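The Hasberg Letter
Wednesday, August 23, 2023

ARE YOU SURE YOU NEED A NEW CHAIR?

Every July the office furniture catalogs land on my desk, and every August somebody writes in to ask whether the new crop is worth the money. This year five readers asked the same question about the same product, the Prurkell, so I gave up and spent some time with it.

The Prurkell sells for $1,120. For that you get a chair that the brochure says will "retrain" your back. I read the brochure twice looking for who had tested this, on whom, and for how long. There is a footnote. The footnote leads to a web page, and the web page leads to a study of 12 people, all of whom worked for the company that makes the chair. They sat in it for 11 days and then filled out a form asking if they felt better. Most of them did. I would feel better too if my boss handed me the form.

I don't want to be unfair. It is a comfortable chair. I sat in one at the Radwan showroom out by the highway for the better part of a morning, answering mail, and I got up without complaint. But I also got up without complaint from the Dosell, which costs $190 and has no footnotes at all. If you had put a bag over my head and asked me which was which, I think I would have guessed right, mostly from the armrests. Whether I would have guessed right by four in the afternoon on a bad day, I can't say, and neither can the brochure.

The word that bothers me most is "lumbar." It used to mean a part of your body. Now it means a part you pay for. The cheap chairs have a bump, the middling chairs have a bump that slides, and the expensive ones have a bump with a name and a trademark sign. 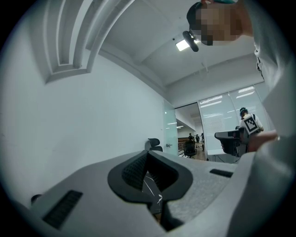 Ask a salesperson what the right setting is and you will hear that everyone is different, and then you will be shown the setting the salesperson likes. I asked three people on the Radwan floor where the support should sit. One said the belt line. One said a hand's width above it. The third said I would know it when I felt it, and went off to help someone buy a lamp.

Then there is the warranty. The Prurkell's runs long, and it was the first thing anybody mentioned to me. Read the small print before you let it sway you. The frame is covered for the full term. The fabric, the foam, the casters and the gas lift are covered for much less, and those are the parts I have seen go on every chair I ever owned. I have yet to break a frame. You also pay to ship the chair back, and if you have thrown out the box, you buy a box. The Dosell has a short warranty on everything and you can carry it back to the store yourself, in whatever you like.

Several of you wrote that your employer is paying, so why not. Fair enough. But ask what else the same money would do. A monitor at the right height and a decent lamp cost a good deal less, and in my own case the lamp did more for my neck than any chair has. I had been leaning in to read for years and blaming the seat. A footrest is worth trying if your feet dangle. So is getting up now and then – dull advice, and there is no catalog for it.

If you still want the Prurkell, try it in the shoes you work in and at a desk, with the arms set so they clear the desktop. Stay at least an hour. Bring something to read. The showroom will let you do this if you ask, though they'd like you to hurry along. Get the return terms on paper and check who pays for pickup.

As for me, I am keeping the old one. One arm wobbles and the seat has a dip in it that fits nobody else in the house. A reader asked last month if I would be putting it up for sale when I upgraded, and the answer is no on both counts.

Next issue: standing desks, and why so many of them are being used to sit at. If you own one, write and tell me how often you raise it.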